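Stop telling me to clear my surfaces

Opinion, by Radek Tóth

Friday, quarter to seven, bus in twelve minutes, and I'm looking for my keys. Again. They used to live on the table by the door. Then I read a book about tidying and now they live in a drawer, in a little box in the drawer, with a lid. You see the problem.

I have had it with the clear surface. Every magazine, every app, every well meaning cousin. Clear the counter, clear the desk, clear your head. I paid for the Prulura app, I'm not proud of it. It sent me 109 reminders before I deleted it. One hundred and nine! Most of them came while I was at work, nowhere near the counter in question.

My argument, quickly. Things left out are things in use. A pan on the stove is tomorrow's eggs. A coat on a chair is a coat you can put on. The whole business of putting away assumes you're done with something, and in a house with people in it you're mostly not done. You're in the middle. Supper's in the middle, homework's in the middle, so is the sewing.

I know what the other side says. Gaurav Agarwal wrote in to this page last month, very politely, saying mess makes him anxious and he can't think with a bowl of screws in front of him. Fine. I believe him. He should move the screws. But he went on to say that children "absorb disorder", and there I got off. My kids absorb soup, mainly. They know where the tape is, it's on the table.

And who does the clearing? Nobody who sells the idea ever gets round to this. In my mother's house it was my mother. Every night, after a shift, wiping a table that would be covered again by breakfast. She would of liked to sit down. I think about that a lot more than I think about visual calm.

Then there's the shopping. You'd expect owning less to be cheap. Go to the Fondton store out past the ring road and price up the baskets, the bins, the stackable trays with the matching labels. I did my hallway on paper and it came to 637. For a hallway. To hold gloves. You buy more stuff to hide the stuff and then you can't find either.

What do I want? Not filth. Wash the dishes, take the trash out, don't leave food under the bed. Sweep. I'm talking about the ordinary drift of a day, the mail and the hairbrush and the library book, which does no harm to anyone and gets treated like a moral failing. Margus Baranauskienė, who lives upstairs from me, apologizes for hers before the door is even open. I've told her to quit it. She makes good coffee and there's always a chair once you move the newspapers.

So a small proposal. For the rest of July, leave it out. Whatever you use every day, leave it where your hand goes. If company comes, let them see it, they have the same things at home. Don't say sorry. See if you lose less. I've moved my keys back to the table by the door and teh little box with the lid is going to the thrift shop, if I can remember which shelf I put it on.
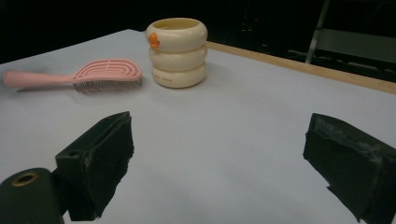
A hairbrush, left out.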